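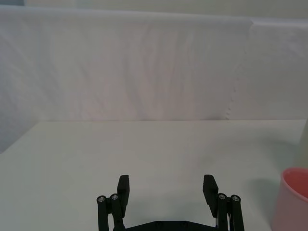
Lunes, 4 de mayo de 2020

Cuaderno del taller, proyecto de manipulación del segundo semestre. Escribe la de siempre, con el café ya frío y la libreta de papel perdida (si alguien la ve, tiene la tapa manchada de grasa y dentro están los valores de abril, ¡que me hacen falta!).

Hoy tocaba el ejercicio del vaso. El enunciado lo tenemos todos más que leído, pero lo copio para no volver a discutirlo: el brazo sale de la posición de reposo con la pinza abierta, baja hasta el vaso, lo coge por el cuerpo, lo lleva a la marca y lo suelta de pie. Si se tumba, cero puntos. Si se arrastra pero queda de pie, media nota. En Prakano lo harán igual, con sus vasos, que no sabemos de qué medida serán, y eso es lo que me tiene un poco de los nervios.

Empezamos tarde. El portátil grande decidió actualizarse justo al encenderlo y mientras tanto aprovechamos para repasar los tornillos de la pinza. Uno de los del lado derecho estaba flojo, no mucho, lo justo para que el dedo bailara al cerrar. Apretado y marcado con una rayita de rotulador por detrás, para ver de un vistazo si se mueve. Propongo que lo miremos cada día antes de la primera prueba y que quien lo mire ponga sus iniciales en la hoja.

Luego las pruebas. El programa de aproximación es el de Sanne, versión nueva, la que baja primero en vertical y se acerca después en horizontal. Me gusta mucho más que la anterior, se ve venir el movimiento y da tiempo a parar. Lo malo es que se queda corta al acercarse: en la primera serie la pinza cerró en el aire, delante del vaso, tan tranquila. Sanne decía que era la calibración de la cámara de la muñeca y yo decía que era el desplazamiento de la herramienta, y estuvimos un buen rato así, cada una con su teoría y su hoja de cálculo. Al final teníamos razón las dos a medias (más ella que yo, lo reconozco). El desplazamiento seguía puesto para los dedos cortos, los de antes de Semana Santa, y además la cámara estaba un pelo girada en el soporte.

Corregido lo primero, lo segundo queda para mañana porque hay que desmontar.

Con el desplazamiento nuevo hicimos tres intentos seguidos. El primero, bien, el vaso de pie en la marca y un grito mío que se oyó en el pasillo. El segundo también. El tercero lo cogió muy arriba, casi por el borde, y al levantar se fue girando hasta que lo paré yo con la seta. Para mí que ese es el fallo de verdad que nos queda: la altura del agarre la sacamos del borde que detecta la cámara, y cuando el borde sale recortado en la imagen el ajuste de la elipse se inventa lo que falta. Sanne quiere descartar directamente las imágenes donde el vaso no entra entero y mover un poco la muñeca antes de volver a mirar. Cuesta unos segundos más, pero del tiempo vamos sobrados.

Otra cosa que me apunto: la velocidad. La tengo en 200 mm/s para el traslado y creo que se puede quedar ahí. Probé a subirla en vacío y el brazo llega antes, sí, pero frena con un tirón que con un vaso lleno sería un desastre. Ya sé que los vasos van vacíos en la prueba — me lo habéis dicho todos — pero en la ronda de Masosano del año pasado cambiaron las reglas la misma mañana y no me fío.

De los dedos nuevos, contenta. Las ranuras agarran mejor que la cara lisa que traíamos, aunque sospecho que tanto apretar va a acabar marcando los vasos. Desmet nos ofreció unas fundas de silicona y todavía no hemos contestado el correo. ¿Lo contesta alguien, por favor? Yo diría que sí a todo, y si luego no sirven, se devuelven.

También hemos empezado a guardar las imágenes de la muñeca en cada intento, antes de bajar y justo antes de cerrar. Ocupan poco y nos ahorran las discusiones de memoria, que hoy ya hemos tenido una. Van en la carpeta compartida, una subcarpeta por día. No las renombréis, que el script las busca por el orden y la última vez me pasé una tarde entera arreglándolo.

Pendiente para mañana:

Enderezar la cámara y repetir la calibración entera, con el tablero bueno, no con el impreso en papel.
Meter el descarte de imágenes recortadas (Sanne) y el movimiento de muñeca (yo).
Repetir la serie con el vaso en otras posiciones, sobre todo hacia los lados, donde peor nos va.
Contestar a Desmet.
Mandar a Skastberg la hoja de inscripción firmada, que el plazo se acaba esta semana y falta la firma del tutor.

Antes de apagar he dejado el brazo en reposo con la pinza abierta y el programa guardado como "vaso_v3". La v2 no la borréis todavía, por si acaso. La llave Allen pequeña vuelve a estar en su sitio, dentro del cajón de arriba — estaba en mi bolsillo, perdón.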